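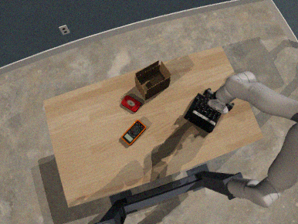
Monday, 7.40 pm. Pondero, still in simulation, still cheaper than breaking the real thing. The job tonight was grip settings for the near arm, and I meant to spend half an hour on it, so I have now spent the evening. Fingers closed on the upper end of the black unit, one pad pressing on the side, and the whole thing held up off the wood while the multimeter and the cardboard box waited their turn. I like having the multimeter in the set. It's the one object on that table I would miss if we did this for real and got it wrong.

The plan for anyone joining late: everything on the bench goes in the box. Either arm may do it. Raphaël wants both arms working at once, which I've put down for later, along with the other things Raphaël wants.

First fault of the night was mine. I had changed the finger opening in the arm settings and left the old value in the grasp planner, so the planner was picking grasps for a gripper we no longer have. It did this with great confidence. Both now read from the same file, and I've deleted the spare copy. If you have a local copy, delete that too. Remedios, I mean you.

Second fault was a unit mix-up in the approach height. The number is 300 and it is millimetres. For a short while it was something else, and the left arm tried to leave through the ceiling. Fixed, with a comment in the file that's longer than the fix.

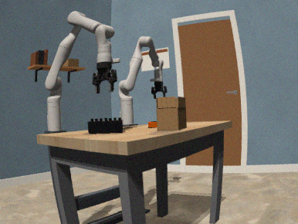
Render: Soon-im Ji, Perrin workshop

Start position is now both grippers open and pointing down, clear of the bench. I've stopped letting the arms begin wherever the last run abandoned them. It costs a few seconds a run and saves me from working out why the second attempt never looks like the first. The far arm parks close to the top of the box, closer than I'd choose on real hardware, but it has the shorter trip that way and I'm leaving it until somebody objects with a drawing.

Leilani thinks the legs and crossbars don't need to be in the collision model. She may be right. They are staying in. I once watched an elbow go through a table leg as if it were fog, and I'd like to be told when that happens.

Then the wrist view, which has eaten the rest of the evening. From up close the fader unit fills most of the lower picture and it comes in upside down, labels and all, M on the left doing its impression of a W. Fine for me, I can turn my head. The label reader can't, and kept handing back rubbish. I've told it to try the image both ways up and keep the better score. Crude, but it's in.
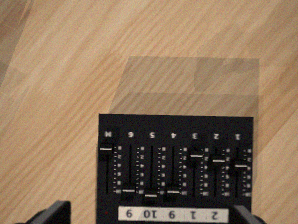 Does the wrist camera have to be mounted the same way up as the arm?
It can go on at any angle, provided the rotation is written into the calibration file and the mount doesn't slip afterwards.

Eylül asked me that last week and I gave her a much longer answer with a drawing of a cube in it. Use the short one.

Still on the wrist: the approach wants to come down with the fingers either side of the body, well apart, and only then close. Coming down half closed is quicker on paper. On paper nothing has knobs sticking up. I've added a minimum opening before descent, and the planner now refuses the job if it can't get it. A refusal is a perfectly good result and I'd like us to log it as one, instead of as an error in red capitals.

Log file for the evening is 1,795 lines, of which I have read the end.

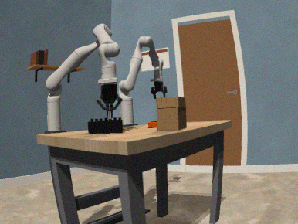

The other thing I'd like logged is first contact. At the moment we record when the gripper is told to close and when it says it has closed, and everything interesting goes on between the two. Soon-im has a contact flag half written on her branch. I'll pull it in tomorrow if it builds, and if it doesn't I'll leave it on her desk with a note.

Friction on the pads is still a guess. The Brekix sheet gives no value for the rubber, so I've picked a low one on the grounds that I'd sooner drop things in here than on my foot. Would somebody with patience tilt a scrap of wood with a pad on it and write down the angle? It doesn't have to be done well.

For next time:
contact flag, see above
move the box a bit further from the far arm's parking spot, if Raphaël agrees
try the red thing with the near arm, it's small and I expect trouble
put the old pad value back if everything starts sliding
return the long hex key, which is in my coat

Saved the scene as grip_2 and pushed it at 10.15 pm. Heater's off.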